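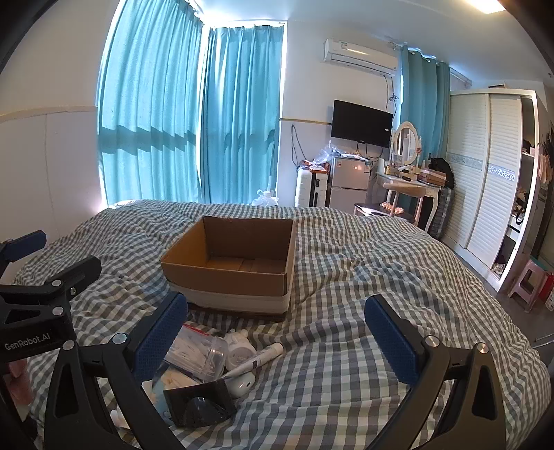 Small-stuff swap comes back to Abera Street this July

If your bedside drawer looks anything like mine, you'll be glad to hear the One Box swap is on again. It opens at 10 in the morning at the Dralholm reading room on Abera Street, and the idea hasn't changed a bit – you bring one cardboard box of little things you don't use, and you go home with a box of somebody else's.

I went last year for the first time and wrote it up for this page, and I got more mail about that than about the road closures. So this year I asked Lemlem Wolde, who started the whole thing, how it went and what's different. Last year 141 boxes came through the door. She had set up tables for half that many, and by lunchtime people were sorting on the window sills.

The best part of it, for me, is the evening before. You tip everything out on the bed, put the open box in the middle of the duvet, and find out what you own. Markers, zip bags of cotton swabs, earbud cases, those small clear tubs you keep because they have a good lid. I always start out strict and then spend twenty minutes deciding about a pouch!

Wolde's advice is to sort by size before you pack. Flat things and pouches go on the bottom, round containers stand up along the sides, and anything loose goes into a zip bag so it doesn't end up under the flaps. "Please don't tape the box shut," she told me. "We spent most of last year looking for scissors." Fold the flaps down inside if you can. It makes it a lot easier to see in when the boxes are lined up.

A few things have changed. Swabs, creams and anything else for the bathroom must be unopened this time. Earbud cases are welcome, but only with the earbuds in them, and there will be a table with a charger where you can check that they work. Pens get tested on a scrap of paper at the door (bring a few fewer dried-up ones than I did, please). Batteries can't be taken at all.

The card shop Drirketti is giving out 215 blank labels, first come, first served. Write what's in your box on the label, not your name. If you don't have a box, Zinum on the corner has a stack of clean ones behind the counter and says you can just ask. Shoebox size up to a medium parcel box is fine. Suitcases are out – one family rolled in with two last year and it took 37 minutes to unpack them, with a line out to the sidewalk.

Doors close at three in the afternoon, and whatever is left over gets sorted by type and put on the free shelf at the back of the reading room, where it stays through the end of the month. There's no charge to come in. Kids can bring a box of their own, and there's a low table for toys and other small bits.

I've already started on my box. So far it has two markers in it and a lid.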